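Ewurabena Asamoah
31 July 2020

4.2 Reconstructing early match records

The attendance figures for Stirkanby before the league was reorganized come from two sources: the club's own minute books and the match reports printed in the Potport press. The two sets seldom agree. For the October fixture against Ojo, the minute book gives 800 paying spectators, while the printed report gives a much lower number.
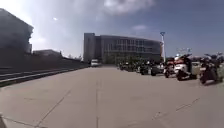
In written comments on an earlier draft, Stoltaris objected that gate receipts left out season ticket holders, and that the minute books should therefore be read as a minimum. We accept this point for home matches. It does not apply to cup ties, for which every spectator paid at the gate.

Where the sources differed by fewer than 200 spectators, the club figure was kept. Larger gaps were marked as disputed - 20 matches in all - and left out of the season averages. Goal scorers were handled in the same way, although the reports often give surnames only and two players with the same surname cannot always be told apart.

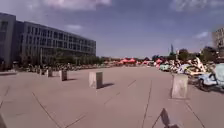

Figure 2. Paved plaza with concrete blocks and parked scooters.

The disputed matches are listed in full in the appendix, with both readings.

Contact the editors | Copyright 2020, the author | Back to top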